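Bras de tri Serar 4 - reconditionné, avec pince

Réf. 774 - fiche mise à jour le 4/1/26

Bon, la question qu'on me pose à chaque salon : est-ce que ça range une chambre d'enfant ? Non, pas encore ! J'ai chez moi deux enfants et un tapis couvert de briques, alors croyez-moi, j'ai essayé (ma fille a trouvé ça très lent, et elle a raison). Par contre, pour prendre de petites pièces sur un plan dégagé et les poser dans un bac, là je le vends sans rougir.

Chez Jinska, on a repris ce modèle à un atelier qui passait à plus gros. Henok Gashaw l'a démonté, nettoyé, remonté, et il a changé les joints du poignet. Côté logiciel, c'est Edgate, en français, assez clair une fois qu'on a compris le menu des repères.

Ce qu'il fait bien : les cubes, les cylindres, tout ce qui a des flancs droits. Les étoiles et les cœurs, ça dépend de l'orientation, et quand les pièces se touchent il faut régler l'approche avec patience - comptez une cinquantaine d'essais, moi j'en ai fait 57 avant d'être contente. Le linge, la vaisselle, les sacs souples : oubliez pour l'instant. Sur une chaîne de conditionnement, Xiuying Ye s'en sert chez Briem pour préparer des lots, et elle garde quand même quelqu'un à côté.

Livré avec le bras, la pince, le câble et le boîtier de commande. La table et le plateau en bois restent à l'atelier, désolée !

Au travail sur des petits blocs imprimés en 3D, rouges, verts, jaunes et bleu : 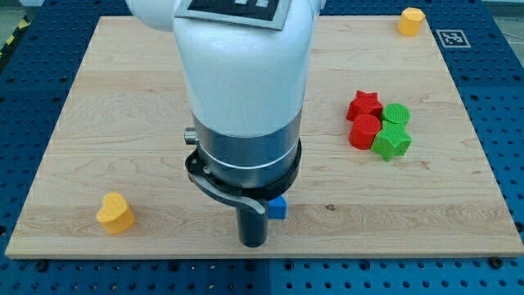

Livraison et garantie

Expédition sur palette, garantie 2 ans pièces, main-d'œuvre en supplément après le premier réglage.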